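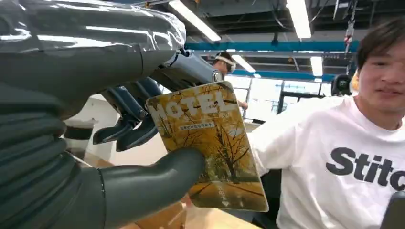

Femi Afolabi says a hotel is the worst place in the world to start a story, and Femi has read everything I wrote this semester, so I had to at least listen. Too many doors, was the complaint. You spend all your pages getting people in and out of the lobby and then it's over.

So of course I picked a hotel anyway! My project for the short fiction class was one long story, the Lindgren, set in a hotel of that name in a made-up mountain town in the off season. The assignment was to write a draft, cut it hard, let two readers at it and then report on what changed. This is the report part.

Draft one came in at 50 pages, which was way over (the limit was 11, I know, I know). I wrote most of it in March on my aunt's couch and I was having such a good time that I kept adding guests. There was a piano tuner. There was a man selling Vandent filing cabinets out of a suitcase full of catalogs, and a pair of sisters who weren't speaking. My plan was that everybody would get one night and one secret, and the night clerk would tie it all together.

The clerk didn't tie anything together. She mostly handed out keys.

Ansel Ruiz-Ortega was my other reader and went through the whole thing with a green pen. His main note was on page 2, where he'd circled the first line the clerk says out loud and written "start here, she's the only one who wants something." I was annoyed for a week. Then I tried it, just to prove him wrong, and the opening was so much better that I threw out the piano tuner the same night. 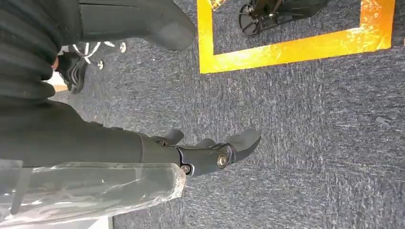 After that the cutting went faster. The sisters turned into one sister and a phone that keeps ringing at the front desk. The cabinet salesman stayed, but he lost his secret and got a bad cold, and I like him a lot more now. I also moved the whole story to one evening, so there's no more "the next morning" every other page (I had tons of those, it was embarrassing to search for them).

Dialogue was the hard part. I read every conversation out loud in my room and crossed out anything I couldn't say without feeling silly. Whole pages went. What's left is shorter and kind of bumpy, and the clerk interrupts people more than I planned, but she sounds like someone who's been on her feet since noon.

The ending still isn't right. She locks the front door and there's a guest outside, and I have one version where she opens it and one where she turns off the lamp. Femi likes the lamp. Ansel wants the door. I turned in the door, and I've got the lamp version saved in case I expand this next term.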